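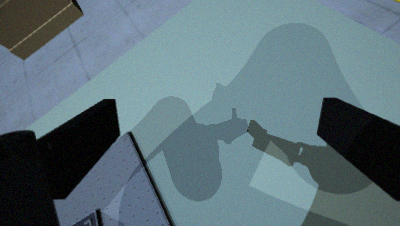

Ticket 931: Droltora walk-in cooler, alarm E12
Site: Brunik, back storage
Status: waiting for part

07:40 Customer reports the cooler does not go down to the set temperature since last evening. Fan is running, compressor stops after 12 minutes.

08:15 Asked customer to clean the condenser and restart the unit. Alarm came back.

10:30 Technician from Mogensen on site. Door gasket is good. Start relay is burned and was bypassed for a test.
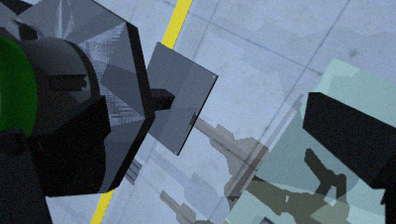 Yellow stripe on the floor, seams between the slabs.

11:05 Relay ordered from Cudeo, price is 81 dollars. Please keep the door closed until we come back.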